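Notebook, dye bench
2022-12-03

Cotton sheeting, teal and grey series, continued from the last page.

I start with what went wrong, because I will forget it first. The second bath of the morning was set with the soda ash added too early. I had the timer for the salt step and the timer for the alkali step next to each other and I looked at the wrong one. The cloth went in at the correct temperature, but it took the color in the first minutes very fast, and the result is uneven along the fold. I keep the piece, marked with a red thread in the corner, as a warning. Please do not use it for the customer book.

The recipe for the other baths is the same as before: 300 grams of dry cloth for each bath, liquor at twenty times the weight of the cloth, salt in two portions. I use the Bellport cotton, washed one time with soda and a little detergent and not ironed. The blue and the yellow are both from the Fudton box. The yellow is the new package. I have suspected for some time that the new package is stronger than the old one, and today I am more sure of it, but I did not yet make the side by side test which would prove it.

The question for this week is simple to say. We want a deep teal that does not turn green under the warm lamps. Under the window it looks correct. Under the warm lamp at the end of the bench it moves to green, and the shade which I liked best in daylight moves the most. I had the same trouble in February with the dark olive, only in the other direction, and I solved it then by taking out a part of the yellow and putting a very small amount of black. I did not write down how small. I have looked on every page of the old notebook. So now I write everything.

Bath A: blue with yellow, no black. Beautiful in the window, green under the lamp.
Bath B: same, spoiled by the early alkali, see above.
Bath C: less yellow, a trace of black from the stock solution. Flatter, a bit dull, but it stays the same in both lights.
Bath D: as C, with the yellow put back halfway. Still in the rinse when I write this.

I think D will be the one, but I thought the same about A. 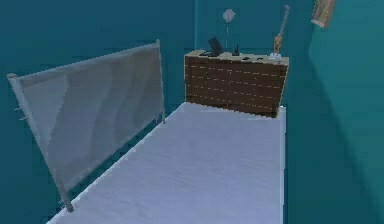 The rinsing takes longer than I planned. I do two cold rinses, then one warm, then one very hot with the neutral soap, and then I continue until the water is clear in the white bowl. For C the water was still blue after the hot wash and I had to repeat it. I believe this is because the teal is so deep that we are near the limit of what the cotton can hold, and the rest of the dye is only lying on the surface. If this is true, then adding more dye does not help us and only costs money and water. It would be good to try C again with a fifth less of everything and see if the eye can notice it.

About the water. The house water here is hard, and in the cold months it seems to be harder, although I have no measurement for this, only the white ring in the kettle. I put softener in all four baths, the same spoon each time, leveled with the back of a knife. Last week I forgot it in one bath and the cloth had small darker specks, like pepper. No specks today.

Some remarks on the pale shades, which I did in the afternoon with the remaining blue. The pale bluish white is more difficult than the deep colors. It needs so little dye that the error of my scale is bigger than the thing I am weighing. I changed to the stock solution and the glass pipette, and this was much better. The first piece had a cloudy area where the cloth was touching the wall of the pot, so for the second piece I stirred without stopping for the first twenty minutes. My arm did not like it. The second piece is even, with no clouds, and I would show it to anybody.

For the pale shades the cloth must be very clean before it starts. A finger mark which is invisible on the raw cotton becomes visible after dyeing, as a lighter spot. I wear the thin gloves now also for cutting and not only for the bath.

The grey is not finished. I tried to make it from the black alone, very diluted, and it became violet. With a little of the yellow it is better, but then it looks like dust. I have read that a good grey is made from three colors in balance and that black is not needed, and I will try this when the Prusendale red arrives. I do not want to buy another red only for one test.

Light test. The strips of shade 806 have been in the south window with half of each strip covered by card. I took off the card today to look. On the undiluted strip I cannot find the line between the covered and the open half. On the pale strip I can find it, but only if I know where to look. I put the card back in the same position, with a pencil mark, and they stay there until the end of the winter. If you clean the window, please do not move them.

Rubbing test, dry, white cloth over the finger, twenty strokes: A leaves a small trace, C leaves nothing after the repeated hot wash. Rubbing test with wet cloth: A leaves a clear blue mark, C a weak one. For bed linen the wet result is more important to me, as people sweat and they wash often. A wet mark like the one from A would go directly to somebody's pillow.

Ironing. I ironed half of the sample from C on the cotton setting. The ironed half looked darker while it was warm, and I was worried, but after it lay on the table for an hour I could not see a difference. I write it down so that next time I do not worry for an hour.

Things to buy or to ask:
Soda ash, the large bag, we have enough for maybe three more days of baths.
Neutral soap, same as before.
A second timer which has a different sound. The two we have make the same beep and this is how B was spoiled.
Ask Yupanqui if their heavier sheeting is sold without optical whitener. Their sample glows under the blue lamp, so I suspect it has some, and with whitener in the cloth my pale shades mean nothing.

Later, same evening. D is out of the rinse and hanging. Wet it looks almost black, so I cannot judge. I cut a small corner and dried it with the iron between two papers. In the lamp it is between A and C, a little green, less than I feared. I want to see it in the window with daylight before I say more. I pinned the corner on the facing page, next to C, and left place for the next one.

The pots are washed, except the big one, which is soaking with the last of the old soap. The stock solutions are in the cold cupboard, labeled with the strength. The yellow bottle has a new lid because the old one was leaking.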